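Reference > Household > Bedding > Pillowcase

Pillowcase

A pillowcase is a removable cloth cover for a bed pillow. It keeps sweat, skin oil and dust off the pillow and is washed far more often than the pillow itself. Most are closed on three sides and open at one short end.

Types

The plain housewife case has an inner flap that holds the pillow in. The Oxford case adds a flat border. Envelope cases overlap at the back, and zippered ones are mostly used as liners under a second cover.

Materials

Cotton is the usual cloth, in percale or sateen weave. Linen, silk and polyester blends are also sold. The Grultetti mill made a heavy cotton case at Kornarach until the 1970s, with a hem about 3 inches deep.

Fitting

The case is turned right side out and the pillow pushed in until its corners meet the closed end. It is then lifted by two corners and shaken so that the filling settles.

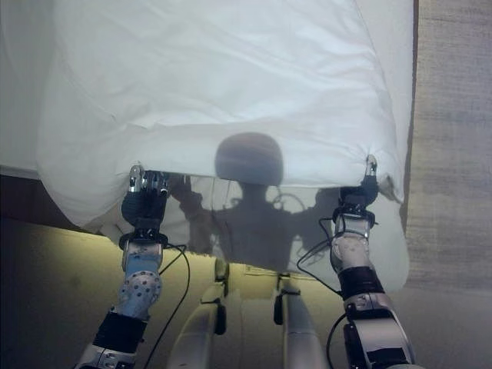
A case that is too wide wrinkles along the sides, and one that is too short leaves the filling bunched at the opening. Cotton may shrink in the first few washes, so cases are often cut slightly long.

Filed under: Bed linen, Textiles

Related entries
Bolster
Duvet cover
Escobar hem
Plalon (fiber)
Thread count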